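Search this site Search Go

Filed under: Office & Building News

Holiday hours and other bits before the break

December 23, 2022

Quick one as half of you are already out the door. Elport front desk closes at 4 today and opens again after New Year's. Mail gets held downstairs, so no need to call about it. Packages too, unless they're perishable - please don't send perishables.

Parking. The Grarik lot is getting restriped over the break, so move your car by tonight. Anything left goes to the overflow lot on the Nedelcu side and you pay the tow. Level 2 stays open thruout, badge only.
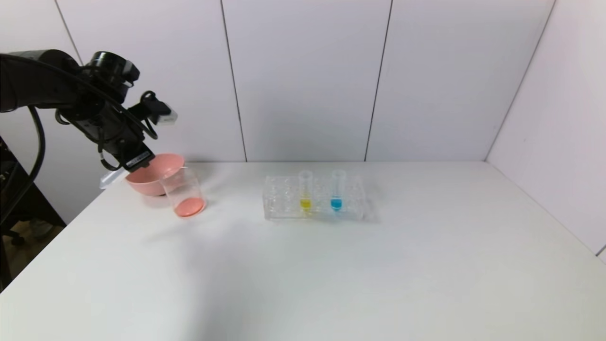 Heat will be turned down in the whole building, also the hallways. If you have plants, take them home or put them in the Alby room, where the radiator can't be turned down anyway. Label the pots. Last year we had up to 20 of them with no names and a lot of arguing.

Food drive came to 949 cans and boxes, which is a lot more than we had shelf space for. Thank you! Pickup was this morning. Late stuff can go in the bin by the elevators and will ride along with the next run.

Still missing: 8 badges from the contractor set, one hand truck, the good coffee thermos. Check your trunk.

Fridge gets emptied tonight. All of it, lids and containers included. No exceptions this time, sorry.

Next newsletter when we're back. Have a good holiday evrybody.

Contact the front desk | © 2022 Elport | Back to top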